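Shoe storage sceptics wanted, Initthorpe

Every shoe box on the market claims to tidy your hallway. We doubt it. Nartey is looking for 32 households in Initthorpe and Umville to keep their everyday sneakers in box compartments for 8 weeks and tell us whether they bothered after the first few days.

You'll need your own shoes, canvas or otherwise, and a low tolerance for marketing.

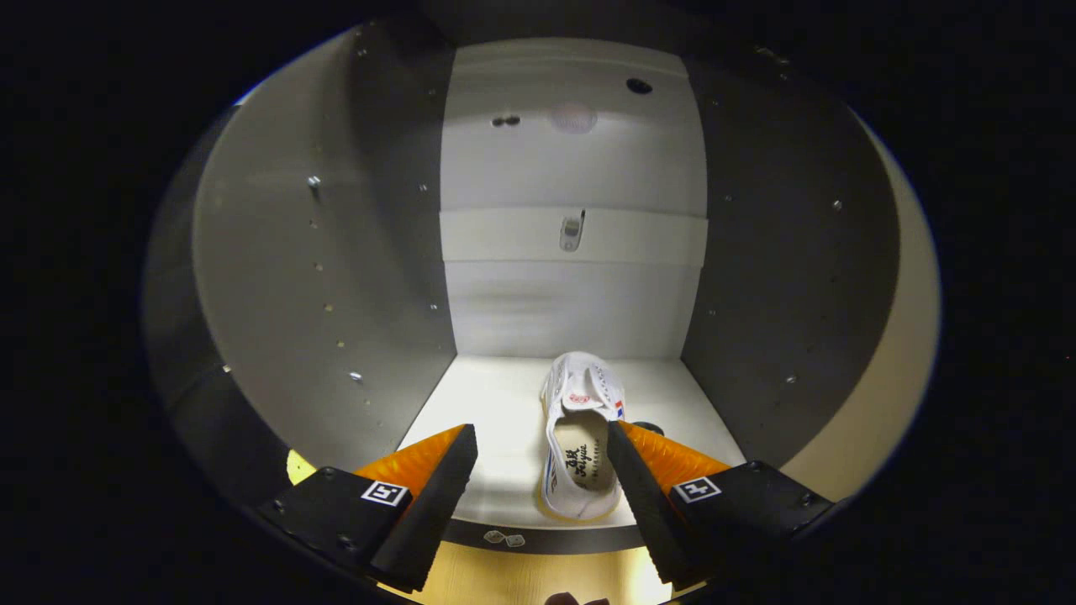
Payment is $80, paid at the end, and you don't have to like the boxes to get it. Glowing reviews will be read with suspicion. Apply in writing to Nartey, 62 Ellham Road, by 19th June.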